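Two Arms, One Table: Speaker Notes for the Cotlow Session
Saturday, March 17, 2018
By the Trultevari bench group
Search this site Enter keywords Go
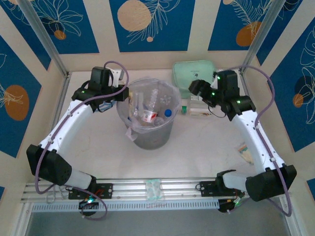
Start with the question we had in February. If two arms learn a table-clearing task from recorded demonstrations, how much does it matter that the clutter changes between recordings?

Slide 2. The data. We recorded 2,934 demonstrations. Each one is a person driving both arms through the task from start to finish. We kept the failed grasps if the operator recovered – we dropped the rest.

Slide 3. Three training sets, all the same size. The first uses one fixed layout. The second moves the same items to new spots. The third changes the items too. Say clearly that the network and the training time are the same for all of them.

Slide 4. Testing. 20 trials per policy, on layouts held out from training. An item counts only if it ends up in the bin and stays there. Don't rush this slide. At Wamden most of the questions were about scoring.

Slide 5. Result. The fixed-layout policy did worst on new layouts. Moving the items gave most of the gain. Changing the items helped a little more, mainly with soft packaging and clear plastic.

Slide 6. What still fails. Clear items are hard to find against a white table. The arms sometimes reach for the same item, and both stop. We tried a simple priority rule, left arm first, and it made the runs slower.

Slide 7. Limits. One table, one pair of arms, one set of walls. We can't say how this carries over to another room. The Halonen setup has different grippers and we plan to repeat the test there.

Leave 3 minutes for questions. Backup slide has the loss curves.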